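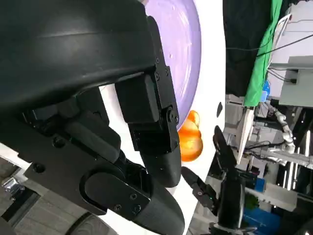

**Bakcombe Film Society – Programming and Membership**

## November screening: *The Ferryman's Daughters*

The Society's November feature will be *The Ferryman's Daughters*, the second film by director Liviu Rusu and his first to be released in this country. It will be shown in the Videlier Theatre at 7:30 pm, with doors opening at 7 pm. Members are admitted on presentation of a current card. Guest tickets are $18 and may be purchased at the door or through the Society's office.

The film follows three sisters who return to the river town of Jalden after the death of their father, the last operator of a cable ferry that the provincial government intends to replace with a bridge. The eldest wishes to accept the compensation offered. The youngest has already begun running the crossing again without a licence. Between them stands Irene, a schoolteacher who has told neither sister that she signed the original petition in favour of the bridge.

Rusu's debut, *Winter Tariff*, was a brisk and somewhat crowded thriller, and those who saw it at our spring retrospective of first features may be surprised by the change of pace. The new film runs for more than two hours and contains very little music. Much of it takes place on the ferry deck, where passengers come and go while the sisters conduct their argument in half sentences. The approach asks for patience in the opening half hour, particularly as the family's history is given out of order. The later scenes repay it. A long supper sequence, played almost entirely on the faces of those listening, is the finest work the director has done.

The performances are strong throughout, although the role of the government surveyor is thinly written and his courtship of the youngest sister is settled too quickly. The colour photography favours grey and brown, and members who attended last season's screening of *Maldonado* will recognize a similar interest in weather and in people at work. The film is in English and Romanian, with English subtitles.

A short discussion will follow in the upper foyer. Coffee and tea will be available. Those wishing to stay are asked to leave the auditorium by the side aisles so that the theatre's staff may prepare for the late program.

### Seating and reservations

The Videlier Theatre has 467 seats, and the rear section of the balcony will remain closed for this screening. Members may reserve up to 3 guest seats each. Reservations not claimed by 7:20 pm will be released. Patrons who require an accessible seat or a hearing device should notify the office in advance – a limited number of devices is held at the theatre.

### Print restoration fund

The Society has made a contribution of $500 to the regional print restoration fund, drawn from the proceeds of the autumn raffle. The fund supports the repair and storage of 16 mm and 35 mm prints held by smaller organizations. Members who wish to make an individual donation may do so when renewing their membership. Receipts will be mailed in the new year.

Renewal forms are available at the box office and should be returned to the office before the winter program is announced.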